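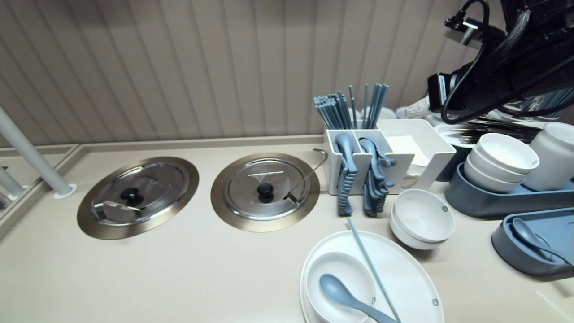 Soup station, lids on.

1/ The special issue is out. Three years, two guest editors, one change of publisher, and you can now read an entire journal's worth of people thinking hard about paper forms. It's called "Please Print Clearly." I lost the vote on the title.

2/ It's open access, so you have no excuse. Links are on the journal page, which works best if you don't try it on a phone.

3/ Sekar Tjoa opens with the change-of-address card. I thought I knew where that one was going and was wrong by page two. She follows a single card design through four redesigns and shows that every one of them added a box for the clerk and took away space from the person moving house.

4/ Ida Schwerdtfeger has the Eichhorn papers. If you've never heard of Eichhorn, they printed carbonless triplicate forms for half the county offices in the region, and they kept the complaint letters. All of them. Filed, naturally, on a form.

5/ My favorite is from a registrar who wrote in to say that box 13 was too small for any name she had ever been asked to put in it. The reply thanks her and encloses a sharper pencil.

6/ Nigel Whiteley's piece on the Clostberg housing office is the long one. We asked for a cut of 2000 words. He sent back a version that was longer, with a very gracious cover note. It went in whole and reviewer two loved it, so I've stopped bringing it up, apart from now.

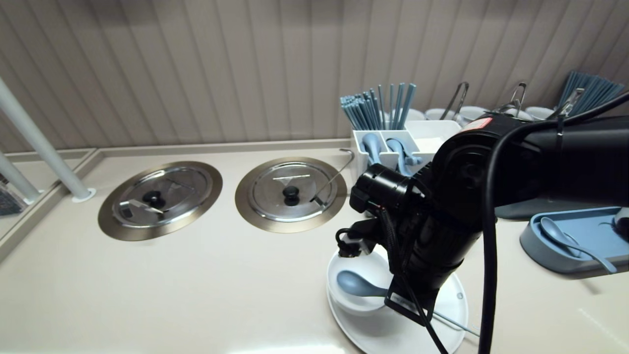

7/ What Nigel does well is the waiting. Applicants at Clostberg were given a number and a form and told to have the second ready by the time they called the first. He interviewed people who still remember their number. One was 123. She's had it on a keychain since she got the flat.

8/ Mercy Kimaro writes about "Other (please specify)" and what offices do with the answers. Mostly they don't read them. At one clinic she found a drawer where a typist had been saving the good ones. That typist deserves a coauthor credit and I mean it.

9/ Dörte Voß closes with the Luvetti system, an early attempt to get rid of paper by scanning it, printing the scan, and having somebody sign the printout. She is much fairer to it than I'd be. There's a diagram. Please look at the diagram.

10/ The introduction is by me and Dörte and runs to 45 footnotes. A kind friend asked if we could have managed with fewer. We could have. There was a period in December when we were each adding one to answer the other's.

11/ To get it published I personally filled in: a copyright form, a second copyright form replacing the first, a form confirming I'd seen the second, and a spreadsheet asking for everyone's middle initial. Sekar doesn't have one. The spreadsheet wouldn't save without it. She is X in the metadata.

12/ There's an online launch on Saturday, hosted by the Brastilside reading group. Short talks, long questions, cameras optional. You have to register.

13/ Yes, with a form. The field for "affiliation" is required and accepts a single period.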